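Hello again from Stisville! The February stretch on the Dankwa house went better than I'd feared, so most of this is good news.

The porch first. We got all 18 of the old posts numbered and drawn, and six of them are rotten at the foot.
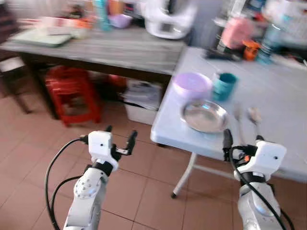
Those six will get new oak spliced in below the rail — the carver's marks are all higher up, thank goodness.

The paint samples came back too, and the earliest layer on the front door is a dull green!
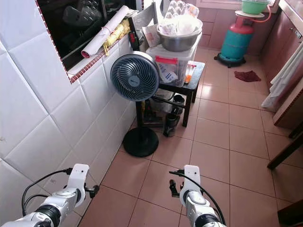

I'd like to match it, but that can wait for your say.

Money: we've spent $3,042 of the window grant, mostly on glass from Kenarau.

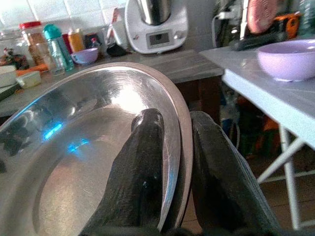
The rest should cover the remaining sashes, with a little over for putty.
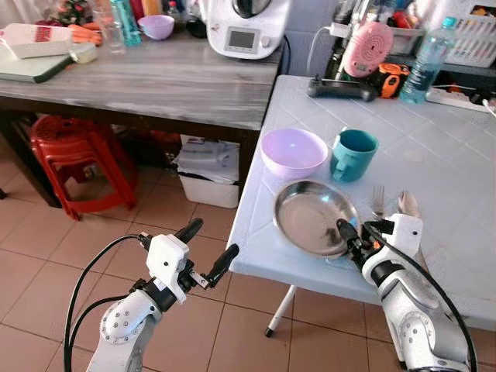

Progress Report No. 24

Next up is the cellar drain, and I still need the Ondora survey back before we dig.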